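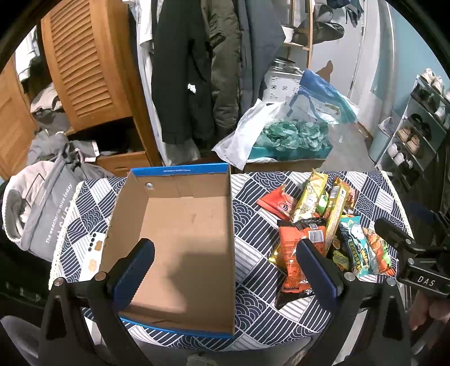

Week 4 handout: Lye, fats and the water discount

Courses > Small-batch making > Cold process soap > Week 4

Posted in May by Osian Phillips

Last Friday we finished with I-seul Wi asking why her bars had gone soft on the rack while Toivo's could have been used to chock a truck. Same moulds, same shed, same tutor. The answer is water, and most of tonight is about it.

Every fat needs its own amount of sodium hydroxide to turn into soap. The figure is called the saponification value, and you look it up. You don't guess it, and you don't copy it from a stranger who has since deleted her blog. Olive oil and coconut oil are a long way apart, so swapping one for the other by weight gives you either a greasy bar or one that takes the skin off your knuckles.

The batch we'll work through uses 976 g of mixed fats. Run your recipe through the calculator twice, on different days if you know what you're like. Set the superfat at 5 per cent. That leaves a little oil unreacted, and your hands will be grateful.

Water discount

Full water is forgiving and slow. The bars take longer to harden and they shrink as they dry, sometimes into the shape of a saddle. Less water means a firmer bar sooner, but the batter thickens faster, and with a clove or cinnamon fragrance you may end up spooning it into the mould like cold porridge. Eino Rissanen calls this texture "rustic". He's entitled to.

Before you pour
- Goggles on. Reading glasses are not goggles.
- Lye into water, never water into lye.
- No aluminium pots. Stainless steel or heavy plastic.
- Colours mixed in a spoonful of oil first, or you'll get freckles.

For next week

Read pages 19 and 20 of the Savholm notes, on curing. Weigh one bar from your last batch each morning and write the number down somewhere other than your hand. Bring the bar.

We use cookies to remember which handouts you have opened. Accept / Manage settings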